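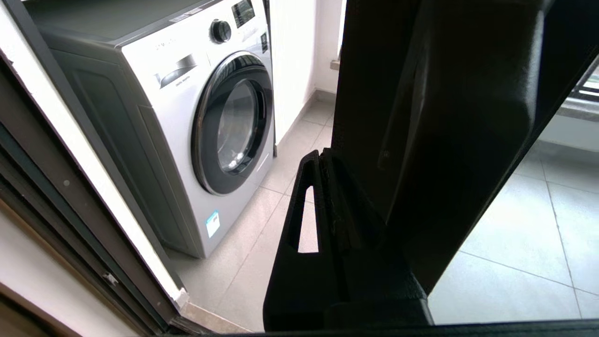
Manuela Caputo reckons a laundry should have a door you can shut on it, and that anyone who says otherwise has never tried to watch telly through a spin cycle. I put her remark first because it is the most sensible thing anyone has said about the Krūmiņa flat, and because she said it loudly, over a spin cycle.

This is part of my ongoing gallery of small laundries in and near Plalldale, a project that began with bathrooms and went downhill from there. The Krūmiņa flat has no laundry to speak of. What it has is an enclosed balcony behind a sliding glass door, and on that balcony, a washing machine. Estate agents would call the arrangement "light-filled".

The machine is a front loader, white and silver on the face and charcoal down the side, as if it had dressed for two different parties. There's one round knob and a dark display. I am fond of a single knob. My own machine has a row of buttons and a setting called Refresh that I have never been brave enough to press. The silver swoosh on the front presumably stands for water, or ambition.

Note the floor, too. Light beige tiles, the machine straight down on them, no tray and no rubber feet pretending to help. Zane Lūse, who has the flat, bought hers second-hand for 500 and paid another 100 to get it up the stairs. She considers the stairs the better value. A new one from the place in Ustulport was going to be 900, delivery extra, and the delivery people had views about balconies.

The blue and white label down under the door has never been peeled off. I have yet to visit a home where it has. People will repaint a whole kitchen and leave the washer wearing its sticker into old age.

Then the door question. Zane's sliding door has dark frames and a good deal of glass, so the laundry is shut off from the flat in every respect except that you can look straight at it. 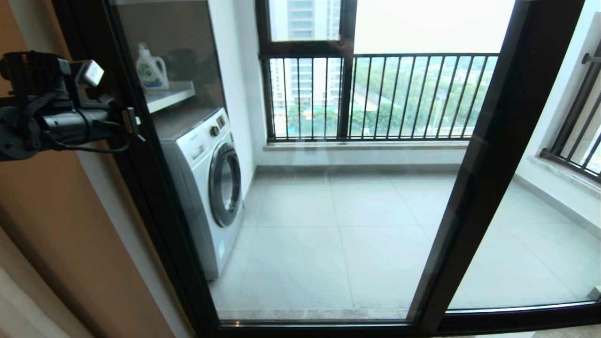 Manuela wants a curtain. Zane says a curtain would only draw attention, and besides, the glass is what brings the afternoon into the room. They have been having this conversation since May.

I side with Zane, mostly on account of the shelf. It's a plain white one on the wall over the machine, holding the detergent (green cap, handle on the side) and not a lot else worth mentioning. My shelf at home has three half-empty stain removers and a bag of pegs that has somehow become mostly springs. A shelf you can see from the sitting room keeps a person honest.

Drawbacks, for those planning something similar: the threshold track collects lint at a rate I'd call professional, and you step over it with a full basket every single time. Zane has caught her toe on it often enough to give it a name, which I won't print. A quote to lay the floor level right through came in at 2000, and she went out and bought slippers.

Next up is Austra Bite's place in Enton, where the dryer lives in the hallway and the coats live on the dryer.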